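Et si la machine rangeait la cuisine à ma place ?

Chaque mois de mai, c'est pareil : je vide les placards, j'aligne les bouteilles sur le plan de travail et je me demande quand un robot fera ça pour moi. Alors cette année j'ai creusé un peu (au lieu de frotter, oui, je sais).

Premier constat, le verre reste un cauchemar. C'est lisse, ça brille et ça trompe les capteurs. Chez Rornik, un petit atelier que je suis depuis un moment, on fait répéter la saisie en simulation avant de toucher à la vraie vaisselle. Casser 100 bouteilles virtuelles, ça ne coûte pas un coup de balai !
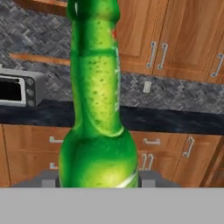

Le Cahier Minja – n° 16 – page 10

Une bouteille verte tenue entre deux doigts gris, dans une cuisine en images de synthèse : la prise est tout en bas, et c'est aussi mon conseil pour les humains. Mains grasses ? On oublie le goulot, on attrape le corps de la bouteille, et on glisse l'autre main sous le fond.

En attendant les robots, mes habitudes :
Un fond de vinaigre blanc et une poignée de gros sel, on secoue, on rince, et le dépôt s'en va.
Pour une étiquette qui colle, eau chaude et bicarbonate, puis un peu d'huile sur les traces.
Les bouteilles lourdes en bas, toujours, loin du four.

Et côté machines, j'attends encore. L'aspirateur, d'accord. Le rangement des placards, pas chez moi, pas cette année. Je garde mon torchon à portée de main et je vous redis ça au prochain grand ménage.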